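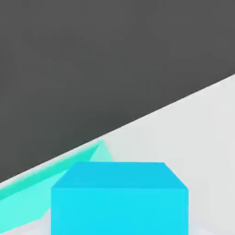
Dania wrote in to say that a bench with a plant next to it is still just a bench, and asked why anyone would keep a dataset of them. We are not sure she is wrong. The Trovent council spent a summer putting street furniture along Amard Parade and then announced that people were "staying longer". We wanted to see what that rested on.

Trovent Street Seating Records

What is in it

1,089 rows, one per observation of a public seat. The records cover 105 seats on Amard Parade and the lanes behind it. Each row gives the seat number, the hour, whether it was in use, and whether there was shade. Notes are free text and vary a lot in quality.

How it was gathered

Observers walked the route between 10 in the morning and late afternoon during July. Each stop lasted 20 seconds. That is long enough to see if a seat is taken and far too short to say anything about how long a person stays. The council's claim can't be checked with this file, and we would be wary of anybody who says it can.

Known problems

- No records from before the seats went in. Any "before and after" chart made from this is guesswork.
- The shade column was filled in by eye. Two observers disagreed often enough that we would not lean on it.
- Nearly 10 seats were moved during the month and kept their old numbers.
- Evenings are missing, so the bars at the Dai Street end look quieter than they are.

Use

Fine for teaching, or for practising with messy tables. Please don't quote it in a funding bid. Shop takings were offered to us as extra evidence, but they came without dates and we left them out.

Related

- Trovent kerb heights
- Dai Street planter survey
- Amard Parade litter bins, raw sheets

Contact: use the form on the records page | © Trovent Street Records | Back to top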